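How do I get old kitchen towels soft and absorbent again?

jedwood_kitchen
So I've got a drawer full of kitchen cloths that have gone kind of waxy. They push water across the counter and leave it there! I've been using Sostum liquid plus a softener sheet in every load, and we have pretty hard water here. I really don't want to throw them all out. Is there a way to bring them back?

nenau52
Stop with the softener sheets first, they leave a coating and it builds up. Then soak the cloths in the hottest tap water you've got with a scoop of washing soda, leave them overnight, and run them through twice with no detergent at all. My water tested at 1124 on the cheap little meter I bought (whatever that means, the chart just said "very hard") and this still worked on mine. The first soak water looked like weak tea, so don't panic if yours does too.

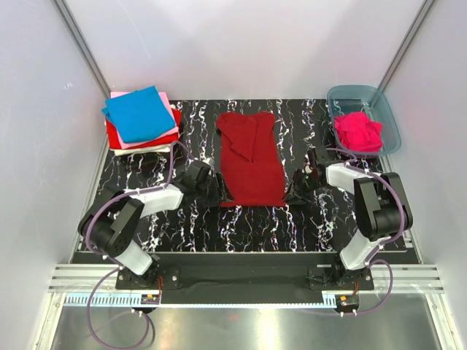
Household Notes, Issue 600, p. 14

I keep them folded in a pile, blue on top of pink, and grab from the top. Wash the new ones before you use them, too. And go easy on the detergent, I was pouring in double what I needed for years.

thiele_laundry
vinegar in the rinse. half a cup. don't mix it with bleach ever

jedwood_kitchen
Thank you both! Soaking a batch tonight. Do I need to do the washing soda thing every time, or just once?

nenau52
Just once or twice a year for me, usually in September when I clean out the drawers. If they start to feel slick again, do it sooner.

Viewed 3196 times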